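I've been meaning to write about the hallway for weeks now, and every time I sit down to do it I end up making a pot of tea and looking at paint cards instead. So, with the tea already made (and going cold, as usual), let me try to get it all down.

We moved to Ostthorpe in October, into a narrow old terrace with a long, thin passage running from the front door to the kitchen. Everyone who came to see it said the same thing, which was "ooh, bit dark", and then they'd go sideways past the coats. I loved it straight away. I grew up in a flat where the front door opened right into the sitting room, and having a whole stretch of house just for arriving in felt terribly grand.
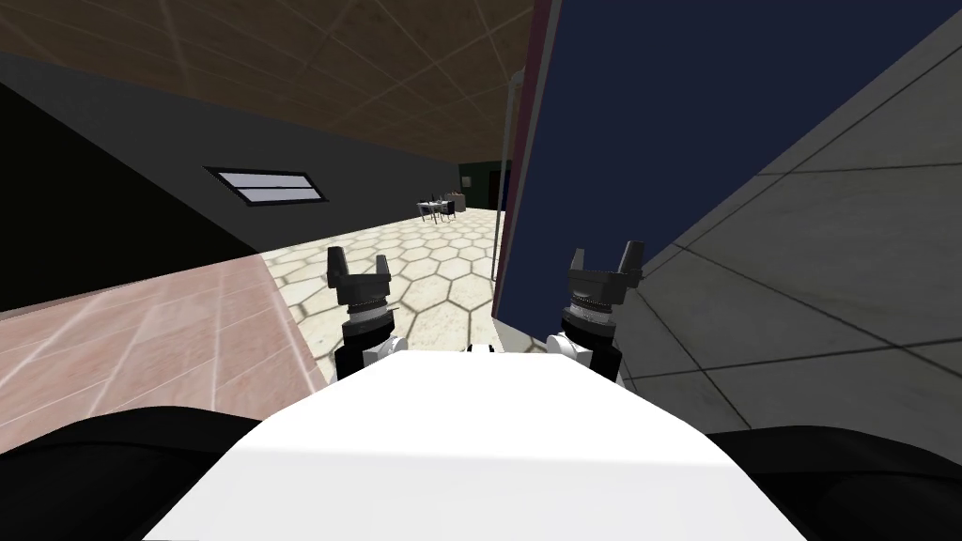
Living with a passage, though, teaches you how much room you take up. I come home from the Wednesday market with a bag on each side and my elbows out, and by the time I reach the kitchen I've knocked a picture crooked and lost a glove. It's all very like those two arms reaching forward with the fingers spread open, and a great bulky white body coming along behind them – that's me in my winter coat, more or less, bringing in the potatoes. My friend Zerrin Soylu, who has a far wider hall than ours, suggested hooks at two heights, so the bags can go on the low ones before you even think about taking your coat off. I was doubtful, but they've made such a difference!

Then there was the floor. The old carpet was the colour of gravy and came up in strips, and under it were bare boards with gaps you could lose a pencil down. We went round and round on what to put there. I wanted tiles, my husband wanted to leave the boards, and the cat wanted the carpet back. In the end we drove over to Ritovbridge to look at samples, and I came home with a boot full of them and a quote for 996 pounds, which I put in a drawer for a fortnight.

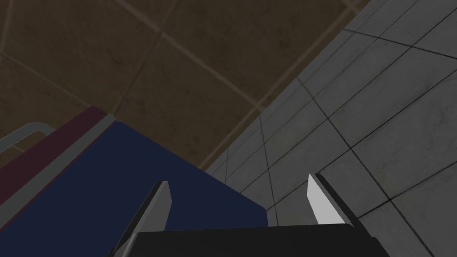
Choosing a colour took me longer than choosing the house did. I'd set my heart on something pale by the front door, and then I thought of the mud, and the dog from next door, and how often I really mop. Dark brown in big squares is much more my sort of thing, especially with that faintly grimy, mottled look to it, where another day's dirt could settle in quite happily. I like the lighter lines between the tiles too, and even the way the brown stops and a light grey tiled surface takes over, as I'd been fretting over what to do where our passage meets the kitchen. Two colours and a straight join between them would suit us nicely.

So that's the plan, and Sinan Oral is coming to measure up once he's finished his mother's bathroom. Until then we're on bare boards and two pairs of socks, and if anyone finds a green glove, it's mine.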